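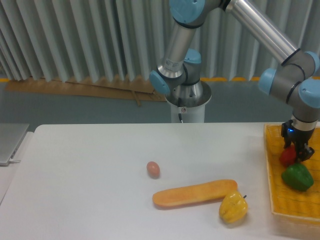 *Attachment 1: table and yellow basket, peppers in the basket, bread roll out on the table*

**Ticket 151: Peppers going soft in the yellow basket**
Opened 2019-05-19 by Amparo Moya
Status: open

**Reported problem**

Bell peppers kept in the yellow woven basket get wrinkled and soft after a few days. Bread left on the white table goes stale by the next morning. The request is to replace the basket with the Zurnen vented crate, which the Bukia catalog says "keeps produce crisp 11 days longer."

**Notes**

Longer than what? The catalog doesn't say. I asked Bukia and got the same sentence back with a picture of a lettuce.

I'm not convinced the basket is the trouble. It's shallow and it has a lattice weave, so air should get in fine. A vented crate is also a thing with holes in it, and this one costs 22 dollars.

Tried so far:

- Washed and dried the basket. No change. The next green pepper went wrinkly at the stem just like the last one.
- Lined it with a paper towel, as the Naseri help page suggests. Peppers the same, towel damp.
- Moved 2 peppers to the fridge drawer and left 2 in the basket. The fridge ones were still firm after about a week. The basket ones were soup material.
- Put the roll in a closed bread bag overnight. Fine at breakfast. The one left on the table could have been used as a doorstop.

So the peppers want to be cold and the bread wants to be wrapped, and I don't see what a new crate does for either.

**Reply from Gistent supply desk**

> Could room temperature be a factor? We had similar complaints last October, when the heating came on.

Maybe, but it's May and the heating is off. I'll put a thermometer by the basket anyway.

**Next steps**

- Crate order on hold until Bukia says what they compared it to.
- Peppers go in the fridge overnight. Basket is for the day's food only.
- Rolls get bagged after lunch.
- Check the thermometer readings and update this ticket.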